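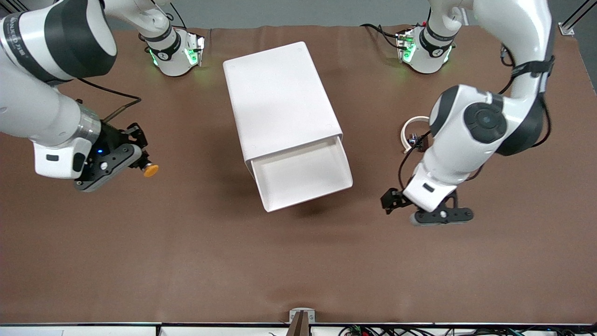 Who pays for the water meter replacement at Lurach?
The building fund covers the meter and the fitting. Owners pay only for pipework inside their own units.

Lurach Owners Association
Minutes of the meeting held 2026-04-01

Present: Rania Tarawneh (chair), Bình Ung, Hường Phan, Uyên Phùng
Apologies: Hạnh Tôn

1. Previous minutes
Approved with one correction. Item 4 should read "supply riser", not "waste riser".

2. Water meters
B. Ung reported that 80 units are still on the old meters. Two quotes were received, from Wetov and Nigam. Wetov includes removal of the old units; Nigam does not. H. Phan asked whether the shutoff valves would be replaced at the same time. B. Ung to get a price from both firms.
Decision: choice of contractor held over to May.

3. Stairwell lighting
Timer on the north stair resets after each power cut. Electrician to fit a backup cell – cost not to exceed $900. Approved, none against.

4. Bicycle storage
The Dondon rack has space for 20 bicycles and is full. U. Phùng proposed name tags, with untagged bicycles moved to the lower level after a month's notice. R. Tarawneh asked that the notice also go out by mail to owners who do not live in the building. Agreed.

5. Other business
Drain cover by the rear gate is loose – H. Phan to report it to the city.
Key list is out of date. H. Tôn to be asked for the current copy.

Next meeting: May, date to be confirmed by the chair.
Minutes taken by U. Phùng.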